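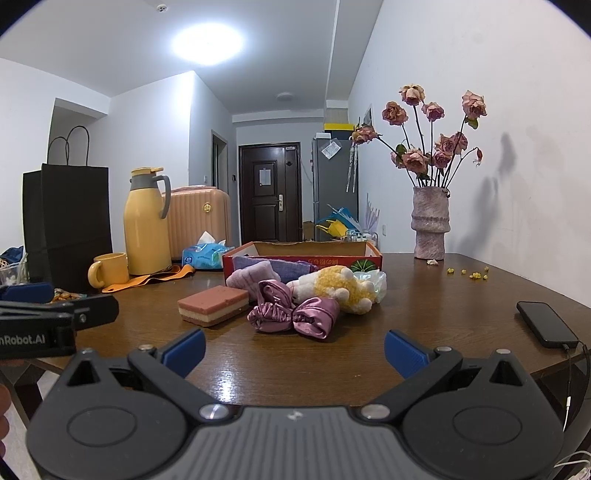
말랑한 것들은 어디로 가는가
집 안에서 가장 가볍고 가장 안 버려지는 물건들에 대하여

책은 버릴 수 있다. 사람들은 책을 버리면서 괴로워하는 척을 하지만 막상 끈으로 묶어 내놓고 나면 그날 저녁밥이 맛있다. 냄비도 버릴 수 있다. 바닥이 타면 된다. 문제는 말랑한 것들이다. 봉제 인형, 새틴 뭉치, 보들보들한 천, 쓰려고 샀는데 너무 예뻐서 못 쓰는 스펀지. 고장이 나지 않으니 버릴 핑계가 없고, 값이 나가지 않으니 팔 수도 없다. 눌러 넣으면 들어가고 손을 떼면 도로 부풀어 오른다. 수납이라는 분야 전체가 직육면체를 기준으로 발전해 왔다는 사실을 이 물건들은 날마다 상기시킨다.

이번 달 살림 지면을 준비하면서 나는 오후 한나절을 통째로 말랑한 것들에 바쳤다. 장소는 윤이 나는 짙은 갈색 나무 탁자 하나, 도구는 빨간 종이 상자 하나. 상자 앞면에는 일본어처럼 보이는 글자와 호박 비슷한 초록 줄무늬 그림이 찍혀 있다. 원래 무엇을 담던 상자인지 짐작은 가지만, 지금 사는 주민들은 요리해 먹을 수 있는 종류가 아니다.

이사 정리를 업으로 삼고 있는 홍쥔 펑(Hongjun Feng) 씨에게 전화로 자문을 구했더니 첫 질문이 이랬다. “상자를 샀어요, 주웠어요?” 주웠다고 하자 그는 눈에 띄게, 아니 귀에 띄게 안도했다. 그의 지론에 따르면 정리가 망하는 첫 단계는 정리함 구매다. 그는 고객 집에서 비어 있는 정리함만 모아 둔 정리함을 본 적이 있다고 한다. 뚜껑도 잘 닫혀 있었단다.

물론 시장은 이런 말을 듣지 않는다. 올해 1월에 Vadden이 내놓은 인형 전용 보관함은 우리 동네 매장에서 126달러에 팔린다. 환기구가 있고, 이름표를 끼우는 칸이 있고, 안을 들여다볼 수 있는 창이 있다. 내가 처음 혼자 살던 방에는 창이 하나였고 그나마 옆 건물 벽을 향해 있었다. Robles의 천 바구니는 그보다 싸지만 속이 비면 주저앉는다. 인형을 담으려고 샀는데 인형이 바구니를 떠받치는 꼴이 된다. Dina의 압축 팩도 써 봤다. 공기를 빼는 동안 곰 한 마리가 서서히 납작해지며 나를 보는데, 그 표정을 견딜 수 있는 분께는 권한다.

종이 상자는 이런 점에서 양심적이다. 대단한 것을 약속하지 않는다. 양 끝에 손잡이 구멍이 있어 들기 좋고, 날개를 열어 두면 안이 훤히 보인다. 망가지면 접어서 내놓으면 그만이다.

자, 그럼 무엇을 넣을 것인가.

정리 책들은 대개 용도별로 나누라고 한다. 해 보면 안다. 산호빛 분홍과 크림색이 층층이 쌓인 네모난 스펀지는 누가 봐도 케이크의 친척인데 용도로 따지면 욕실인가, 주방인가, 디저트인가. 연보라 새틴 뭉치는 주름을 잡고 고리를 세운 모양새가 퍽 우아하지만, 어느 칸에 넣어야 할지 물으면 입을 다문다. 용도별 분류는 용도가 있는 사람들의 방법이다.

색깔별은 어떨까. 이 방법은 사진이 잘 나온다. 노란 것은 노란 것끼리, 분홍은 분홍끼리. 그런데 몸통은 노랗고 머리와 팔다리는 하얀 인형이 등장하는 순간 행정이 마비된다. 나는 이 친구를 노란 줄에 놓았다가, 흰 줄로 옮겼다가, 결국 탁자에 눕혀 두고 물을 마시러 갔다.

펑 씨의 방법은 촉감별이다. 눈을 반쯤 감고 집어서, 매끄러운가, 북슬북슬한가, 눌리는가. 3가지면 끝난다. 처음 들었을 때는 수화기 너머에서 졸고 계신가 했는데 해 보니 묘하게 말이 된다. 매끄러운 것은 쌓으면 미끄러지니 옆으로 세우고, 북슬북슬한 것은 서로 붙잡아 주니 한데 모으고, 눌리는 것은 맨 위로 올린다. 줄무늬가 희미하게 도는 연분홍 천은 접어서 사이에 끼운다. 바닥에 까는 게 정석이라는데 나는 순서를 틀렸고, 다시 꺼낼 마음은 들지 않았다.

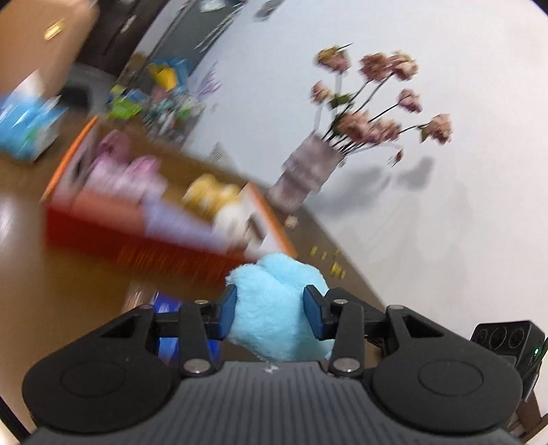

인형을 넣을 때도 요령이 있다. 양옆을 살며시 잡고 내려놓을 것. 귀나 다리를 잡고 던져 넣으면 꼭 제일 불쌍한 자세로 착지하고, 그 자세로 다음 계절까지 간다. 펑 씨는 얼굴을 위로 향하게 두라고 했다. 이유를 물었더니 뚜껑을 열었을 때 엉덩이가 먼저 보이면 사람들이 닫아 버리더라고 한다. 현장 경험이란 이런 것이다.

하늘색 털 인형은 내가 가장 오래 망설인 품목이다. 짧고 보송한 털에, 눌러 보고 싶은 굴곡이 있다. 이런 물건 앞에서 ‘설레는가’라고 물으면 안 된다. 설렌다. 인형은 설레라고 만든 물건이고 그 질문에서 탈락한 인형을 나는 본 적이 없다. 다른 질문이 필요하다. 펑 씨가 쓰는 것은 “이게 없어지면 며칠 만에 알아챌까요?”다. 본인은 14일을 기준으로 잡는다. 14일 안에 알아챌 것 같으면 손 닿는 곳에 두고, 그보다 오래 걸릴 것 같으면 상자에 넣는다. 버리라는 말은 끝까지 하지 않는다. 고객을 잃어 본 사람의 신중함이 느껴졌다.

수건은 따로 짚고 넘어가야 한다. 수건은 말랑한 것들 가운데 유일하게 직업이 있다. 그래서 인형 상자에 섞이면 안 된다는 게 통설인데, 나는 남보라색 수건 한 장쯤은 인형들과 어울려도 좋다고 본다. 접어서 세워 두면 칸막이가 되고, 급할 때는 꺼내서 본업을 시키면 된다. Ultham의 상자용 칸막이가 동네 가게에서 한 벌에 296페소였다고 출장 다녀온 동료가 자랑하던데, 그 칸막이로는 얼굴을 닦을 수 없다.

휴지는 상자 밖에 둔다. 이것만은 양보할 수 없다. 파란 봉지 휴지를 “일단 여기” 하고 상자에 넣은 날, 우리 집에서는 재채기를 한 사람이 인형을 모두 파헤쳤고 정리는 처음으로 돌아갔다. 자주 쓰는 물건은 정리하지 말고 그냥 두자. 휴지는 윗면으로 한 장이 삐죽 나와 있을 때 가장 잘 정리된 상태다.

바스락거리는 포장지도 골칫거리다. 빛을 받으면 무지갯빛이 도는 반투명 비닐 말이다. 말랑하지도 않고 쓸데도 없는데, 예쁘다는 이유로 말랑한 것들 사이에 슬쩍 섞여 산다. 펑 씨에게 이걸 어떻게 하냐고 묻자 그는 버리라고 했다. 통화를 통틀어 그가 버리라고 한 물건은 이것 하나였다. 나는 알겠다고 대답하고 반듯하게 펴서 서랍에 넣었다.

상자를 어디에 둘 것인지도 미리 정해 두는 편이 좋다. 침대 밑은 권하지 않는다. 침대 밑에 들어간 것은 대체로 다음 이사 때 나온다. 옷장 위도 마찬가지다. 손잡이 구멍에 손가락을 끼우고 한 번에 내릴 수 있는 높이, 그러니까 가슴 아래가 낫다. 책장 맨 아래 칸이 비어 있다면 훌륭하고, 비어 있지 않다면 아까 말한 대로 책은 버릴 수 있다.

상자가 넘치면 어떻게 하느냐는 질문도 당연히 나온다. 하나 들이면 하나 내보내라는 원칙이 있지만 그것을 지키는 집을 나는 아직 취재하지 못했다. 현실적인 절차는 이렇다. 위에서 지그시 누른다. 부풀어 오르면 한 번 더 누른다. 그래도 올라오면 맨 위에 있는 것을 꺼내 소파에 앉힌다. 소파에 앉은 인형은 수납물이 아니라 장식으로 분류되므로 통계에서 빠진다.

펑 씨는 통화를 마치며 본인 집에도 그런 상자가 있다고 했다. 몇 개냐고 물었는데 마침 다른 전화가 들어왔다고 한다. 다음 달에는 짝 잃은 양말을 다룬다. 제보는 편집부로, 양말은 보내지 마시길.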